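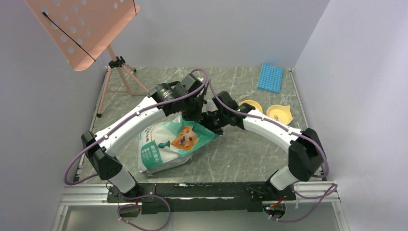

A pet food bag, the subject of much debate on this board

Search the forum Search Advanced

Dry food: keep it in the bag or tip it into a tub?
Pets and Feeding > Storage
2257 views 26 shares

marrowfatpaws
Started October 2019

Right, I've been reorganising the utility room (finally!) and I've gone and bought a big Sisteck tub with a clip lid for the dog's biscuits. I love it. It fits under the worktop, the scoop lives inside, and I can see when we're running low. My sister came round and told me I should never tip the food out of its bag. Is she right? Two dogs and a very nosy cat here, if that matters.

Gulimum
Your sister's right, sorry! Keep the food in its bag, roll the top down and put the whole lot in the tub. You still get your lovely lid and you keep the batch number and the best before date. We had a recall scare in January and I was the only one in our street who could check mine.

tidebreak_tom
I've tipped ours straight in for years and the dogs are fine. You have to wash the tub out properly between bags, though. Warm water, washing up liquid, then leave it with the lid off overnight. If you pour fresh biscuits on top of the old crumbs it does start to smell like a chip shop.

Gulimum
"Wash it properly" is where most people come unstuck, Tom. I used to mean to.

tidebreak_tom
Fair, but a bag that's been rolled down forty times isn't airtight either. Ours always split along the fold.

Hugo Picard
Both of you have a point. What goes off is the fat. Air, warmth and light all speed it up, and old fat sticks to plastic, hence the smell. I do bag inside tub, with a big clip on the bag, and I squeeze the air out first. I cut the batch number off when the bag's finished and keep it in a drawer until the next one's gone too. Also worth saying: buy a smaller bag! We got ours from the farm shop at Nilotside and the huge sack looked like a bargain, but with one small terrier it lasted for ever.

requena_road
Disagree about the smaller bag. With two dogs the big one goes quickly enough and it's a good bit cheaper. Just don't keep it in a greenhouse like my dad.

marrowfatpaws
A greenhouse!! Ok, bag inside tub it is. I tried it tonight and it fits if I fold the corners in. The scoop doesn't go in with it now, which is a bit sad, so I've hung it on a hook by the door. Does anybody do the same for cat food? Hers comes in those little boxes and I've got three open at once.

Gulimum
Jam jars with good lids. I write the date on a bit of masking tape. So satisfying lined up on the shelf!

tidebreak_tom
I still say tip it in. Wash the tub though.

115 people found this thread helpful
Share Reply 11 comments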